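Allergen orders from the table to the kitchen
Speaker notes, Puneston restaurant owners' meetup, October 2025
Speaker: Deepak Ahuja

Start (keep it short)

Say who I am. I run the front of house at Granetti, 40 seats, Italian, open for dinner only. I don't have celiac disease. My business partner Chepkoech Mrema does, and most of what I'm going to say comes from arguing with her.

Ask for hands: who has "GF" on the menu right now? Then ask who could tell me what those two letters promise in their place. Wait a bit before moving on.

What went wrong for us

In January we served a guest a plate of gnocchi marked GF. The gnocchi was fine. The pan water had been used for regular pasta earlier in the shift. She was sick that night and called us the next morning. She was polite about it, more polite than I would have been.

The server had asked her, "Is it an allergy or a preference?" She said celiac. The server wrote "GF" on the ticket, same as for everybody else. The kitchen never got the word.

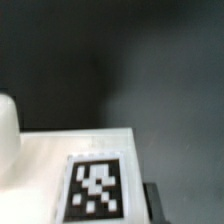 So the mistake was made at the table and carried through. The cook did what the ticket said. I want to stay on this for a minute as most owners go straight to the kitchen when something like this happens, and we did too. We bought new cutting boards. The boards were not the problem.

What we changed on the ticket

We used to have one code. Now there are 3.

GF – guest prefers no gluten. Swap the ingredient, cook as normal.
GF-S – guest is sensitive. Swap the ingredient, clean pan, clean utensils.
CEL – celiac. Separate water, separate pan, separate board, and the cook says it back to the server out loud.

The server reads the code back to the guest in plain words. "I'm telling the kitchen you have celiac disease." Guests correct us more than I expected. Sometimes they say no, it's not that serious, please don't go to the trouble. We write down what they tell us.

Pause for questions if anybody looks lost.

What it cost

The second pasta station came to $3,000 with the plumbing. We could have done it for less by taking pasta off the celiac menu, and Chepkoech wanted to. I lost that argument for a month and then won it. If you have a small line, I would take her side.

Training was 2 sessions, paid, before opening. One for servers and one for cooks. If I did it again I would put them in the same room. The servers didn't know what "separate water" means on a busy night, and the cooks didn't know what guests say at the table.

Saying no

This is the part people push back on. We have dishes we will not serve to a celiac guest, and the menu says so. The fried zucchini is one. There is no flour in the batter, but it shares a fryer with the calamari. Before, we called it gluten free and hoped the guest would ask. Now the server says, "I can't recommend that one for you," and offers the grilled version.

Two tables have left over it. I'm fine with that. Mention the review from the couple who left and came back with her parents, if there's time.

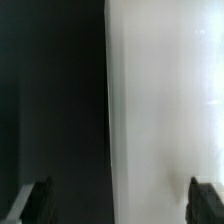

Suppliers

We had a polenta from Dawber that we had used for years. Nothing on the bag about wheat either way. Chepkoech called and asked whether it was packed on a shared line, and it was. We switched to Dredura for that one item and kept everything else where it was. Call and ask, and keep the answer in writing with the name of the person who gave it.

Do it again when the bag changes. We missed one that way – a breadcrumb with a new recipe and the same label color.

Questions I usually get

Do you charge extra? No.

Do you need a separate kitchen? We don't have one. We tell guests that when they book, and again at the table.

What about takeout? Same codes. CEL orders go in their own bag, closed in the kitchen. The driver doesn't open it.

Leave the ticket samples on the table by the door. Chepkoech has the supplier call sheet and will email it to anyone who signs the list.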